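Fultport game thread: road trip, lineup, everything else

puckbunny520
Posting from the passenger seat, we're on our way to the Drisedthorpe game and it's slow going.

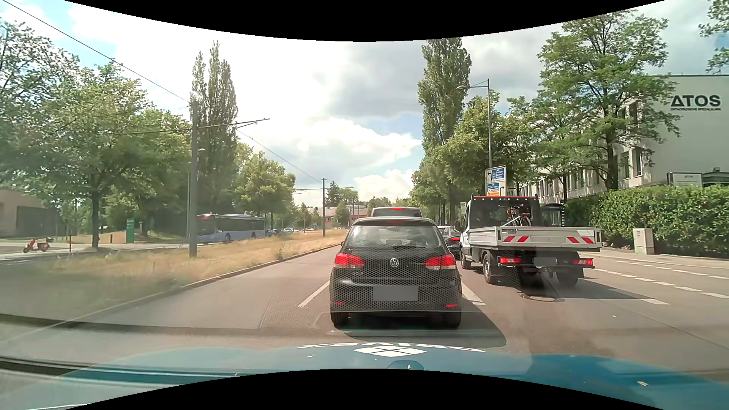
Brake lights on the way to the rink

Anyway! Can we talk about the third line? I've watched them blow leads in 3 games now and I'm losing my mind. Rautiainen is the best passer we've got and he's stuck out there with two guys who can't finish. Move him up with the big boys tonight, please.

GolfSwede
Nice sky at least. Disagree on Rautiainen though. He gets easier matchups down there, that's why his numbers look good. Put him against top pairs and he'll disappear like he did in Brukimwood.

puckbunny520
He had the flu in Brukimwood!! Coach said so on the radio after.

eluned_p
Longtime season ticket holder here (Eluned Pumphrey, section 17, say hi). I don't care which line he's on, I want him on the power play. We went 0 for 5 last time with everybody standing around waiting for somebody else to shoot.

backcheck_barry
The power play isn't why we're losing. We give up about 20 odd-man rushes a night because our defensemen pinch on everything. Fix that first and then you can all fight over Rautiainen.

GolfSwede
20 is a stretch, Barry.

backcheck_barry
Felt like 20. Go rewatch the second period and get back to me.

eluned_p
Barry's right about the pinching, I hate to say it. Does anyone know who's starting in goal?

puckbunny520
Haven't seen anything yet. I'll post when they come out for warmups, if we make it in time.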